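## 4. Recording your first demos

I'm assuming you've got both arms powered up and calibrated (section 3, go back if you haven't). You'll be driving the small leader arm by hand and the follower copies you, so have a play with it for 20 minutes or so before you record anything. I skipped that bit and had to bin my whole first batch!

1. Set up the toy kitchen and put the blocks and the pot where you want them to start.
2. Hold the leader arm in roughly the same pose as the follower, then press the pedal once to link them.
3. Open and close the grip a couple of times, well clear of the counter, to check the follower keeps up.
4. Type the task name exactly as it is in your task list. Mine was "block out of pot", and Alina Tănase typed "take block from pot" on her laptop, so we ended up with 2 tasks that should have been one. Grr.
5. Press the pedal again to start recording and do the task at a steady, slightly boring pace.
6. Press it a third time to stop, then save or discard.

**Caution:** keep your free hand out of the kitchen while the arms are linked. The follower will go wherever you send it, fingers or no fingers.

**Note:** going into the pot is the fiddly one. Come in from above, get the fingers inside the rim before you close them, and lift straight up. If you drag sideways the pot comes along too, and it's best to discard that one. 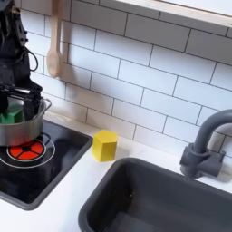
Between demos I shift things about a little: the pot a bit further back, a different block on the counter, that sort of thing. Mercedes Pacheco likes to plan all her layouts on paper first, but I just nudge and go. Either works, as long as you don't record 200 demos with everything in the same spot (ask me how I know).

7. Take a break when you start rushing. My wrist usually gives up before my patience does.
8. When you've finished, park the follower in its rest pose *before* you unlink it, or it'll flop. Checking and trimming your recordings is in section 5.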